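We use cookies to keep this guide working. Accept | Manage

Section 7. Recording the cable sorting examples

3. Lay out the table. Scatter the black cables over the wood so that each one has a little room, and leave both bins empty at the front — no need to be fussy, since Plikel learns better from a bit of a muddle.

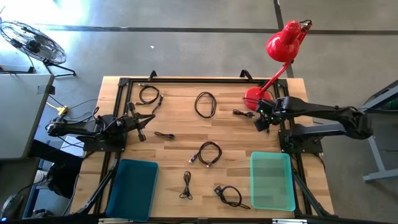 4. Start the recording and guide the arms slowly. Pick up one cable, carry it to a bin, let go, and then take a breath before you reach for the next one. Those small pauses help us find the cuts later, and they are kind to your shoulders too.

Note: Check the wrist view every so often. You want both fingertips in sight, with plain wood between them.
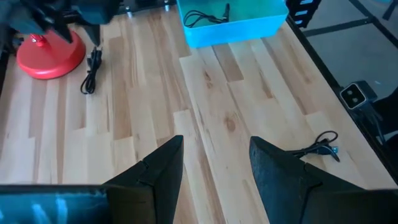

Figure 7-2. Wrist view, with one cable in the turquoise bin.

Caution: Keep your hands outside the rails while the arms are live.

5. Save the take, even a clumsy one, and add a short note for Miyuki Ichikawa.

3 comments | 191 shares

Related
Naming your takes in Larau
Resting the arms between sessions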